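The Map on the Clinic Wall

When the county began planning where to put its cooling centers, it started with a paper map and a box of pins.

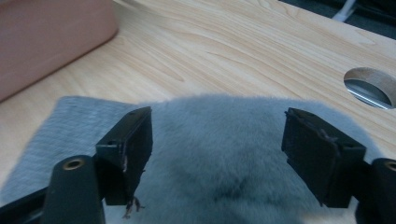 The pins marked the places people already went when it got hot: the library, two churches, the bus station. Tumelo Radebe, who was then a planner with the county health office, wanted to know who was not on the map. Heat calls to the ambulance service came mostly from the east side, past the rail yard, and the nearest pin was a long walk from there.

His office asked Kalinowski, a small mapping firm, to put the ambulance records, the bus routes and the county's tree survey on one screen. The work took 61 days. The first version was slow and crashed on older phones, and the firm rebuilt most of it before anyone outside the office saw it.

What came out is a plain web map. A resident types in a street and sees the nearest open center, its hours and the bus that stops there. Staff see a second layer with surface temperatures taken from satellite data, block by block. On one afternoon in September the lots around the old Doler warehouse read 3 degrees hotter than the park across the road.

Consolacion Navarro runs a clinic on the east side and was one of the first to test it. She liked the bus layer and disliked nearly everything else. The text was too small, she said, and the hours were wrong for her own building.

"I have patients over 70 who will not open a map," she said. "They will call me. So I need it to be right when I look."

The hours are now updated by the centers themselves, through a form that takes a minute to fill in. The clinic prints a list each morning and tapes it by the front desk - the paper map is still up beside it, pins and all.

Radebe has since moved to the regional office in Trukow, where he is working on the same idea for wildfire smoke. The sensors there are farther apart, and two of them went down last summer during the worst of it. He expects to have a test version running before the next fire season, with the smoke readings refreshed every hour.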